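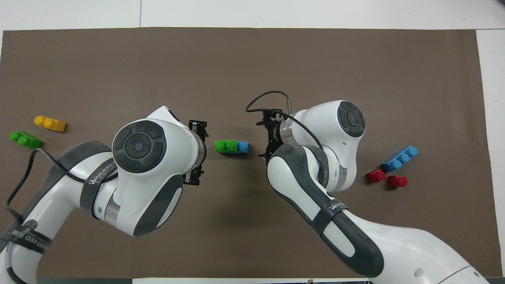 Lornura, September

Members of the Nusuleck Reading Circle have asked for a written account of the past year, and it seemed proper to publish it on this blog, where the circle's notices have appeared from the beginning. The views given are my own. The lists and dates have been checked by Josiane Tanguy against her notebook.

The circle met 26 times between last September and the end of June, at seven in the evening, in the upstairs room on Roussel Street. Attendance was steady through the winter and fell in May, as it does every year. We read eleven books in full and gave up on one, a long sea novel that had been chosen by a show of hands and defended by fewer people each session. The rule that a book may be dropped after three meetings was used for the first time, and it will remain in force.

The most rewarding choice was a set of letters between two sisters, one in Brest and the other in Cork. Aoife Ó Néill led those four evenings and read several of the letters aloud in both languages. Members who had said little all autumn spoke at length about their own families, and the January meeting closed well after ten. I would ask that future discussion leaders consider letters and diaries more often. They are easy to read in short sittings, and a member who has missed a week can rejoin without difficulty.

The short story evenings were less even. Fabrice Bouvier proposed that each member bring one story and present it in five minutes. Few presentations kept to five minutes. The format will be tried again in November with two presenters per evening and copies handed out the week before.

A word on the lending shelf. Chinyere Oyewole completed the full list in April, and it now stands at 2,937 titles, including the boxes received from the Brelel estate. Of these, 29 are marked as on loan with no return date. Members are kindly asked to look at home, particularly behind and beneath other books, where two of my own were found in August. There are no fines and there will be none.

The yearly contribution stays at 50 for each household. It covers the room, tea, and the printing of the autumn list.
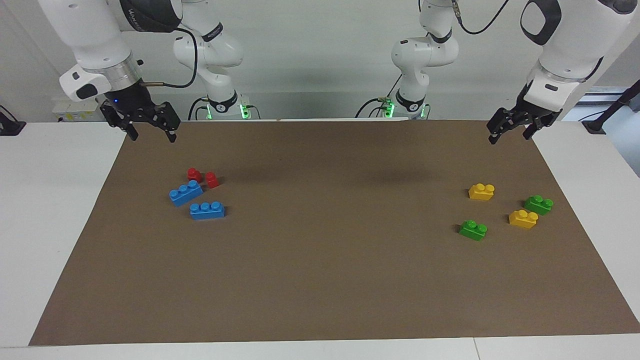
The Coming Season

The first book will be a country doctor's memoir, in the translation by Loïc Pruvost, who has agreed to attend the second meeting and answer questions on his work. Questions should be sent to me in writing beforehand. He has asked in particular to hear from readers who disliked the middle chapters.

Large-print copies of the first three books are on order and may be reserved with Josiane. New members are welcome at any meeting and need not have finished the book. Those who have not begun it are also welcome, although they should expect to learn the ending.

The door on Roussel Street is opened at half past six. Please use the side stairs after nine.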